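Kenance Home Goods Help Desk
Ticket 2000-296
Subject: Small things keep sliding and vanishing in the travel drawer kit
Status: Solved (leaving open for comments)
Location: Flultville guest rooms

First report

We love the drawer kits! Guests love them too. But every time a drawer gets opened fast, everything small shoots to the back, and the hair comb ends up under the towel or hooked into it. Housekeeping spent 20 minutes last week looking for one little box that had gone down behind the Jallard divider. Is there a better way to lay the kit out?

Reply from the help desk

Great question, and we had a lot of fun with this one. Could you empty one whole kit onto a cloth and tell us what's in it? The layout card was written for the old kit, and we have a feeling yours has grown.

Update from Flultville

Done, on the striped cloth from the hall table. Rolled cream towel, the wrapped snack bar, a small pale box, two purple packets (one bigger than the other) and the pink hair comb. The snack bar wrapper has stiff ends with little teeth, and those catch on the towel loops. So does the comb, with all those narrow teeth. I never would have guessed the snack was half the trouble!
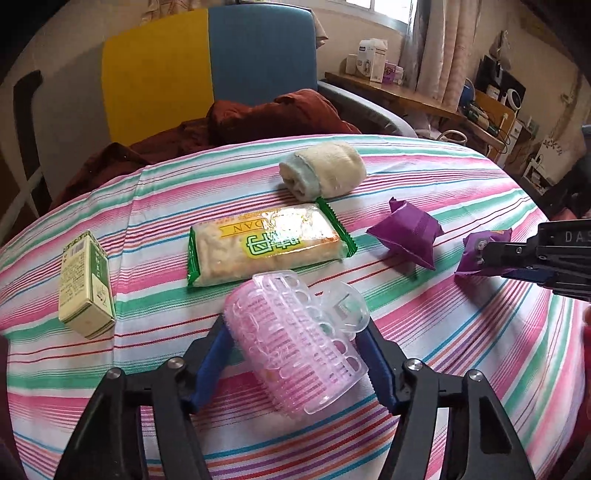 Things we tried

1. Towel at the front, everything else behind it. Worse. The towel rolled back and took the comb along.

2. Towel across the back as a bumper. Much better! The packets stop against it and stay put. The snack bar still snagged until we turned it so the long side faces the towel.

3. Comb in its own Hsieh pouch, front right corner. This is the winner. Opened and shut the drawer 10 times, pretty hard, and the comb stayed where it was every time.

4. Small box lying flat, tucked beside the snack bar. On end it tips over as soon as the drawer moves. Flat, it stays.

Reply from the help desk

Wonderful, thank you for testing all of that. We're changing the layout card to match: towel at the back, snack bar lengthwise, box flat, comb in the pouch. The purple packets can go wherever there's room. If the Jallard divider still leaves a gap behind it, push it back until it clicks and then check both sides.

Last note from Flultville

Divider clicked on the left, needed a good shove on the right. All the drawers on the second floor are done and they look so tidy! Starting on the first floor after lunch. Please send more pouches, the small size.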